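# Clollik: control and episode tooling for a two-arm dish loading setup

Project report, 8/14/22

Short version: we wrote the software layer between the two arms and the learned policy. Recorder, replay tool, a small planner that keeps the arms from hitting each other, and a labeling pass for the grasps. The policy itself came from the Batach group and we didn't touch the network, only what goes in and comes out of it. Most of the report is on the tooling, as that's where the time went.

## What we started with

In May we had a driver that could move one arm at a time and a logger that wrote everything into one giant file. Joint states and camera images had separate clocks. Nobody had checked how far apart they were. Replaying an episode meant running a script with the file path typed in by hand, and if the arm wasn't near the start pose it just jumped there. Fast.

Goals, from the proposal:

- one process that owns both arms
- one clock
- episodes saved as separate folders, with a small index
- replay that refuses to start from a bad pose
- some kind of arm-to-arm clearance check, cheap enough to run in the loop

Pose estimation for the plates was in the proposal as well. Dropped, see the end.

## Control loop

The controller is called Oda. It runs a fixed loop at 20 ms and each tick does the same thing: read both arms, read the newest target, check it, send it. If a target is older than 11 ticks the arm holds position. We tried letting it finish the last chunk of actions first, and it looked smoother, but when the policy process crashed the arm kept going toward a plate with nobody driving. So, hold.

Targets come in as chunks. New chunk arrives while the old one is still running, so you need to blend them. First version just swapped, and you could hear it. Second version averages the overlapping part with weights that fade the old one out. Less noise, but the gripper command got averaged too and the fingers closed halfway on thin rims. Now the gripper value is taken from the newest chunk only and never blended. Took us way too long to find that one — the joint plots looked perfect the whole time.
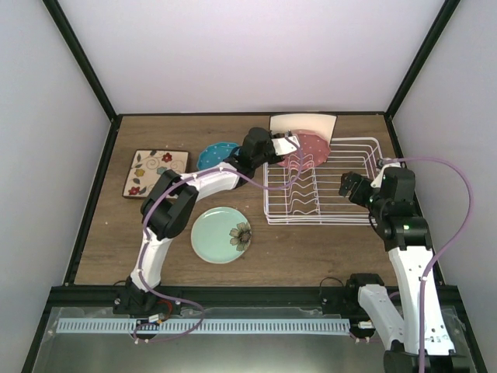 The clearance check is the part of the planner we rewrote the most. Each arm is a chain of capsules, and we compare every capsule on the left with every capsule on the right, every tick. The first model only had the links. It ignored the white camera brackets past the wrists, and with both grippers working at the rack those are the parts that stick out into the shared space, so the check was passing poses it shouldn't have. Added one capsule per bracket. The purple cable sleeves are harder, the one on the left arm hangs in a loop over the rack and no rigid shape fits it. We padded the forearm capsule and left it at that. The padding costs some reach over the left side of the rack, which shows up later in the failures.

When the check fails, one arm waits. Which one is decided by a priority flag in the task file, default is right arm first. Both arms waiting on each other happened a few times, so there's a timeout, then the lower priority arm backs up along its own recorded path. Backing up along the path is dumb but safe: it was clear a second ago. Except if the other arm moved into it, so the check stays on during the backup too.

## Recording and the index

Tool name: Skurnotska. Writes a folder per episode with joint states, images, the sent targets and the *requested* targets before checking. Keeping both was a late change and it should have been there from day one. Without the requested ones you can't tell if the policy asked for something bad or if Oda changed it.

The index holds 782 episodes. After filtering, 587 are used for training. Reasons for rejection, in order of how often they come up:

1. dropped camera frames in a row
2. start pose outside the limits
3. operator marked it bad
4. missing end label

Number one was a disk problem. Images were written from the same thread that recieved them. Moved to a queue with its own writer and it mostly went away. The old episodes can't be repaired.

Index is a plain text table. We had a database for a week, then someone had to merge two copies and it was awful.

## Labels

Each episode is split into segments: approach, grasp, carry, place, release. First pass is automatic from gripper position and wrist height, then a person fixes the borders. The automatic pass is good for flat plates picked off the table. It's bad for placing, as the wrist slows down over the dividers well before the release and the script calls that the end. Scalloped rims also confuse it a bit, the gripper width at contact changes with where on the edge you grab.

The plate set was mixed on purpose (round, square, scalloped), so we didn't want to hard code a width per plate. Threshold is relative to the fully open value instead.

## Replay

`replay` loads an episode, checks the start pose, moves there slowly if it's close and stops with an error if not. Flags:

- `--slow` halves the speed
- `--dry` runs all checks, sends nothing
- `--left` / `--right` one arm only

`--dry` ended up being the most used. We ran it over the full index after every change to the clearance model and looked at which episodes newly failed. Caught the bracket bug this way, and a sign error in the left base offset.

## Problems still open

- Left arm placing into the left half of the rack gets blocked by our own padding. A cable model or just better tie points would help.
- Camera and joint clocks are on one time base now, but the exposure delay is not measured. We subtract a constant. It's a guess.
- The hold behavior gives a small jerk on resume.
- Square plates next to a divider: policy sometimes pushes down after contact. Oda has no force limit, only position. Needs a current threshold, code is there but turned off, it tripped on normal motion.
- Plate pose estimation not done. Ran out of time, and the policy works from images anyway.

## Running it

Start Oda first, then the recorder, then the policy. Other order works but the recorder complains. Config for both arms is in one file, `arms.yaml`, do not edit the joint signs. Logs rotate every night and the old ones get deleted, so copy anything you need for a bug report the same day.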